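Forkutex Bin Picking Cell – Set-up and Service Guide
Section 7: Recovering from a Cable Snag or Wrist Overload Stop
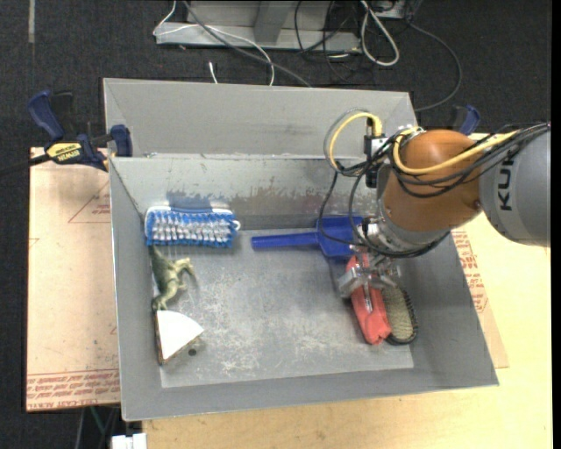 This section applies when the arm stops while the gripper is inside the bin and the pendant shows fault 519 (wrist load out of range). The fault has three usual causes: a cable loop caught on an item or on the bin rim, a gripper finger pressed against the bin floor or wall, or a bin that has moved from its taught position.

Read the whole section before you start. Recovery should be done by a person who has completed cell training. A second person should stand at the emergency stop any time the arm is moved with the guard open.

CAUTION: Do not press Resume to clear fault 519. The controller will try to finish the interrupted move from where it stopped. At the Broltton site in August, a resume with a snagged cable pulled the gripper connector apart and bent both locking tabs. The cell was down for 2 days.

CAUTION: The gripper may still be holding an item. Keep your hands clear of the fingers until step 6 is complete.

7.1 Making the cell safe

1. Press the emergency stop. Leave it pressed.
2. Write down the fault code and the last completed pick from the pendant. Both are lost when the controller restarts.
3. Turn the mode key to T1 and remove it. The person going into the cell keeps the key.
4. Look at the arm from both sides before touching anything. Check where the cables run between the wrist and the last joint, and whether any loop is under an item.

Note: Long-handled items cause more snags than anything else we load. If a handle is lying through a cable loop, slide the item out along its own length. Do not lift it.

7.2 Freeing the gripper

5. Support the held item from below with a padded hook. Do not reach under the fingers.
6. Release the emergency stop, select Gripper > Manual > Open, and open the fingers in small steps. Press the emergency stop again as soon as the item is free.
7. If the fingers do not open, close the air valve, bleed the line, and go to Section 9. Do not pry them apart.
8. Free any caught cable by hand. Work from the wrist back toward the arm.
9. Reset the emergency stop and put the key back in. Jog the arm straight up in tool coordinates at the lowest speed until the gripper is above the rim. Stop if a cable goes tight.

Note: Jog in tool coordinates only. A single-joint jog swings the wrist sideways and can drive the gripper into the bin wall.

7.3 Checking for damage

10. Press the emergency stop. Inspect the cable jackets for cuts, flat spots and stretched sections. Replace any cable with visible wire or shield.
11. Check that the connector block at the wrist is seated and its screws are tight.
12. Sight along each finger. A bent finger must be replaced, even if the gripper still closes.
13. Push the bin firmly by hand in each direction. If it shifts at all, retighten the clamps and repeat the bin calibration in Section 4.

Scratches and worn finish inside the bin are normal and do not need repair. A dent is different – it changes the depth readings, and the bin should be swapped out.

7.4 Returning to service

14. Clear the bin. Run the empty-bin test at low speed and watch the cables through the full cycle. They should move freely at the wrist and stay above the rim on the way out.
15. Reload the bin and run 3 picks at low speed.
16. If there is no fault, return to automatic mode and enter the event in the cell log. Include the fault code, the item being picked, and any parts replaced.

If fault 519 comes back during step 14 or 15, leave the cell locked out and call the Wisau service desk. Ask for Abundio Rosales or Panagiotis Janevski. Do not raise the load limit to get through a shift. Only service staff may change it.

7.5 Scheduled cable replacement

Wrist cables are replaced every 4000 picks at sites running mixed items, or sooner if step 10 finds damage. The pick counter is under Service > Totals. Reset it only after new cables are fitted – a counter reset by mistake should be reported to Kenneth Yule so the old total can be restored.

Section revised 7 November 2023. Steps 5 and 6 were reordered after the Broltton report. Checked by Callum Niven.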